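Section 3: Folding for the Zudena Drawer Dividers

By this point the dividers should be in the drawer and the drawer should be back in the dresser. If the drawer is on the floor and you're reading this with one foot in it, go back to Section 2. We'll wait.

The Zudena dividers hold folded clothing on edge, like files, so every shirt can be seen from above. The system works beautifully with shirts that are folded to the same size. With shirts that are wadded up it works like a row of small garages with the doors jammed.

3.1 What you need

A T-shirt. Short sleeves for your first attempt. Hoodies are in Section 5, for a reason you'll appreciate when you get there.

A bed. You can use a table, but most tables are narrower than a shirt with its sleeves out, and the sleeves hang off the side and pull the rest along with them. A bed gives you room to make mistakes sideways.

A fitted sheet. A top quilt or a fluffy blanket grabs the shirt and won't let it slide. A plain sheet in a different color from the shirt is best of all. Ville Leinonen, who tested this section for us, folded a white shirt on a white sheet and spent some time smoothing the bed.

One divider, taken back out of the drawer, to use as a ruler.

3.2 Spreading the shirt

1. Put the shirt down anywhere near the middle of the mattress. Don't aim.

2. Find the bottom hem. It's the long straight edge with no opinions about sleeves. If you find a short edge with a hole in it, you're holding a sleeve.

3. Take hold of one bottom corner and draw it away from the heap. Pull along the bed, keeping low. Lifting the shirt up and flapping it feels productive and puts you back at step 1.

4. If the corner comes out as a twisted point, stop pulling. There is a half turn somewhere between your hand and the rest of the shirt. Roll the corner back the other way until the fabric opens. 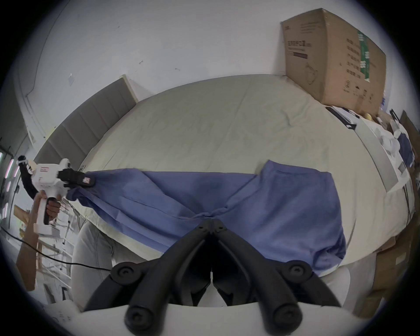

5. Look for creases that all run toward one spot. The spot is where the cloth is bunched underneath, and pressing on it from above only makes it permanent. Hold the fabric down on one side of the bunch and ease the other side outward.

6. Repeat on the far side. You may have to walk around the bed. If the bed is against a wall, you may have to lean, kneel, or turn the shirt. We recommend turning the shirt.

Note: The sheet will wrinkle while you do this. Leave it alone. Sheet wrinkles don't transfer to the shirt, and smoothing the sheet with the shirt on it moves both, in different directions.

Caution: Check for socks. A sock inside a folded shirt is good for another season in hiding, and its partner will be thrown out in the meantime.

3.3 Squaring up

A spread shirt isn't a square shirt. You want two straight edges to work from before anything gets folded, and the bottom hem is the one to start with.

1. Pinch the hem at one end. Slide your other hand along it to the opposite corner and pinch there as well.

2. Move your hands apart until the hem lies straight. Straight is enough. A hem that's been stretched tight will spring back the moment you turn around to get the divider.

3. Work up the body of the shirt from the hem, a hand's width at a time. Get the plain part flat first and save the shoulders for last. The shoulders are where shirts keep their grievances.

4. Pull each sleeve out to the side by its cuff. If only one sleeve turns up, the other is inside the shirt or under it. Check under it first.

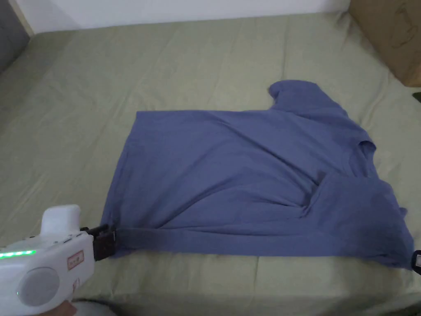 5. Feel for double layers near the neckline. A thick ridge across the chest means the cloth has folded over on itself. Slip a hand underneath, flat, and open it toward the collar.

6. Tug the collar once, gently, in line with the hem. This fixes more than it ought to.

Note: Rizwan Ansari in our returns department would like it known that the left and right sides of a T-shirt are rarely identical, especially after 200 washes. If yours is a little crooked, fold it crooked. The divider doesn't check.

3.4 Making the fold

1. Lay the divider on the shirt, standing edge at the collar, centered. Its width is your finished width.

2. Fold one side in along the edge of the divider. The sleeve comes too. Fold the sleeve back on itself so it stays inside the strip.

3. Do the same with the other side. Slide the divider out. (Everyone forgets this once. It makes a very crisp shirt that weighs too much.)

4. You now have a long strip. Fold the hem up toward the collar, stopping a finger's width short.

5. Fold what's left into thirds. Stand it up on its edge. If it stays up, it's done. If it slumps, it's loose in the middle, so open the last two folds and press the air out.

Caution: Don't pile your finished shirts on the same bed you're working on, near the edge. Every tug on the sheet walks the pile an inch closer to the floor.

3.5 When it goes wrong

The shirt is a heap again. It happens, usually between the spreading and the squaring, and usually because somebody called you from another room. Don't try to rescue it from the top. Go back to 3.2, step 2, and find the hem. 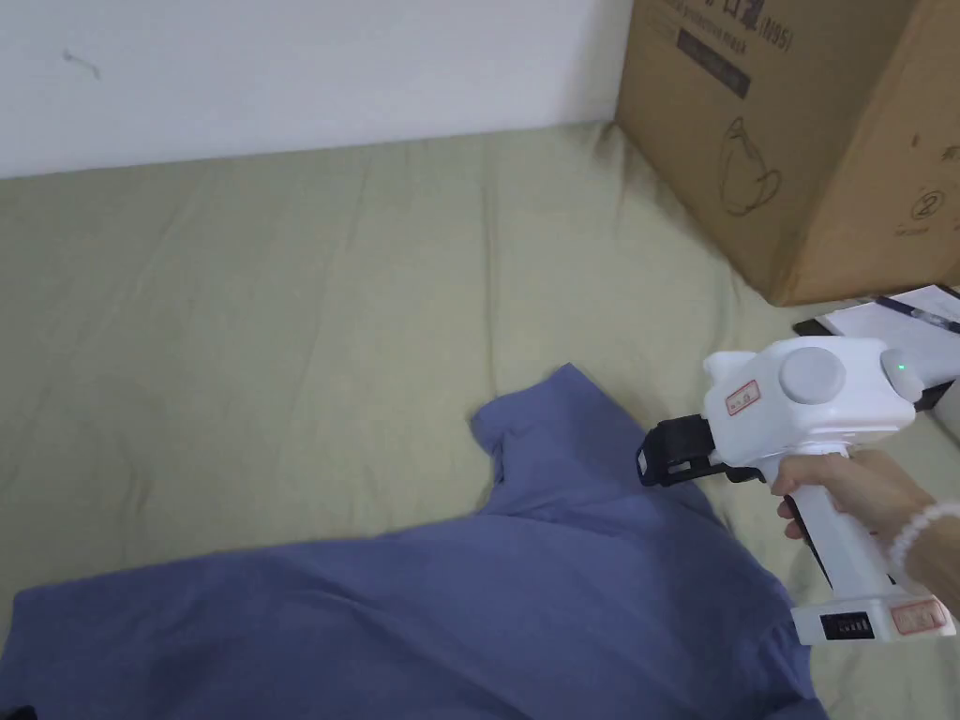
A peak of fabric keeps coming up in the middle. Look for a sleeve trapped under the body and pull it out from the side. Pushing down on the peak moves it to a new location, where it will seem like a second peak.

The folded shirt is too wide for the divider. You folded beside the line. Zarmeena Ghauri, who wrote the original leaflet for Brerier, used to say that the drawer always wins this argument, and in more than 3,000 test folds we haven't seen it lose.

The folded shirt is too tall and the drawer won't close. Fold into quarters at step 5. Large and extra-large shirts usually need this, and so does anything with a lining.

The shirt looks fine but the next one came out a different size. Use the same divider as your ruler each time. They are all cut to the same width, but the labels are on different ends, and people measure from the label.

You've lost the divider. It's in the shirt. See 3.4, step 3.

Once you have a row of shirts standing up by themselves, go on to Section 4, Loading the Drawer, and start from the back.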